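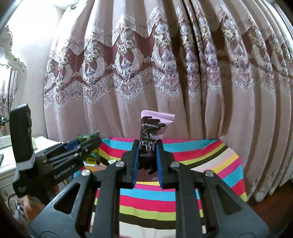

*Pinza principal cerrada sobre un envase de chocolate; a la izquierda, la segunda pinza con un sobre verde.*

17 de enero de 2026 - cuaderno del par de pinzas manuales, puesto Ullon

Revisión de las dos pinzas antes de seguir con envases flexibles. La principal llevaba 46 sesiones desde el último ajuste y cerraba con el dedo derecho un poco adelantado.

**Articulaciones.** Aflojados y vueltos a apretar los tornillos de los pivotes, primero los dos que quedan junto a los dedos y luego los de los codos exteriores. El exterior derecho tenía juego. Lo saqué, limpié la rosca y puse fijador de rosca flojo, el del bote pequeño de Beddoe. Lo dejé curar 60 minutos sin mover los brazos. El fuerte no lo uséis en estos pivotes, en marzo tuvimos que taladrar uno.

**Almohadillas azules.** Limpias con alcohol isopropílico y paño sin pelusa. La del dedo izquierdo tenía una esquina despegada, cambiada por una del lote 561. Quedan pocas en el cajón, pedir más a Wullport. Al pegar: alinear por el canto inferior del dedo, apretar en seco y no cerrar la pinza hasta el día siguiente si se puede.

**Cero de apertura.** Rehecho con los dedos juntos y sin carga. Salía un desfase de 13 cuentas, ahora 0. Repetido tres veces con el mismo valor.

**Prueba de agarre.** Envase de chocolate en vertical, cogido por los lados, sobre la tela de rayas. Conviene cerrar despacio - el envoltorio se arruga entre las almohadillas y si se aprieta de golpe el paquete gira. En la foto va algo inclinado hacia la derecha por arriba. No lo doy por malo, pero quiero repetir con la almohadilla ya asentada.

**Segunda pinza (GenRobot.AI).** Solo limpieza y repaso de tornillos, sin juego. El cable sigue pidiendo una brida nueva.

Pendiente:

- brida del cable
- almohadillas de repuesto
- pasar el cero nuevo al fichero de Lulus
- volver a mirar el codo derecho en la próxima revisión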